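Desktop teardown and rebuild demos: anyone else collecting these?
Board: Learning From Demonstration > Data Collection

simholm_sena
Posted 2023-03-02
We finally have the PC assembly cell recording every session and I am way too excited not to post. The job is old office desktops: drive caddies, processors, memory, cables. We teleoperate, log wrist video plus joint states, and train one policy per subtask. So far 217 kept episodes for the caddy and 295 for the processor. Goal is 2000 across everything by July.

What I love is how much the operators differ. Arlindo goes straight in, Valdir hovers and fusses — and the policy trained on both of them beats either one alone! Happy to swap notes on fixtures, camera placement, episode length, anything.

cableloop
Very cool. Is it the same case every time? I'd worry that the model learns one chassis and nothing else.

simholm_sena
No, we swap cases and turn them different ways too. Two wrist views so you can see what the policy gets to work with:

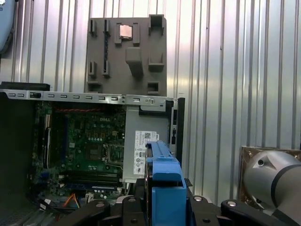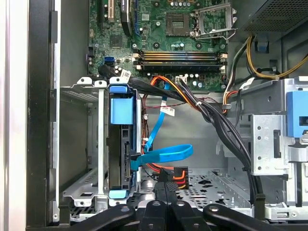 Re: what counts as a good demo

o_pimentel
Oh, these are great. The blue caddy between the fingers is such a nice target, lots of contrast. The second one would scare me though. All that cable running across the middle, and the thin SATA loop coming off the drive. How do you score an episode where the arm brushes a cable but the task still gets done?

simholm_sena
We keep it and tag it "contact." Arlindo wanted to throw those out, I wanted them in. I won, for now.

arlindo_f
For the record I still think she's wrong. If you show the policy that dragging through a harness is fine, it will drag through a harness. I'd take 5 clean episodes over a whole afternoon of messy ones.

cableloop
Siding with Arlindo. We had a drawer task at Follarau where one sloppy operator taught the arm to bump the handle before every single grasp. Took us weeks to get rid of it.

caua.t
I go the other way. Clean demos never show recovery. First time the gripper is a little off, the policy has no idea what to do and just freezes. What worked for us was starting some episodes from a bad pose on purpose and recording only the fix. Super fun to collect, too — the operators treat it like a puzzle.

simholm_sena
Cauã, I love this. Do you mix the fixes into the main set or fine-tune on them after?

caua.t
Mixed in from the start. Fine-tuning after made ours twitchy.

o_pimentel
Another question, about the processor. In the first view it's up on the gray panel and the socket is open in the case. Do you record pick and place as one episode or two?

simholm_sena
Two. The pick is easy to learn. The placing is where all the failures are, so we want way more of those, and splitting lets us collect them back to back. Closing the lever is going to be its own task.

arlindo_f
On that we agree. I'd split it even further and make the last bit of lowering its own thing.

cableloop
Too many pieces and you spend your life on the handoffs. Try it as one long episode at least once before you commit.

simholm_sena
Fair! I'll record a batch both ways and post the success rates for each. Cauã, if you still have your list of bad starting poses, please send it over.

caua.t
Sending it tonight. Skip the upside-down wrist one, it trips the joint limits.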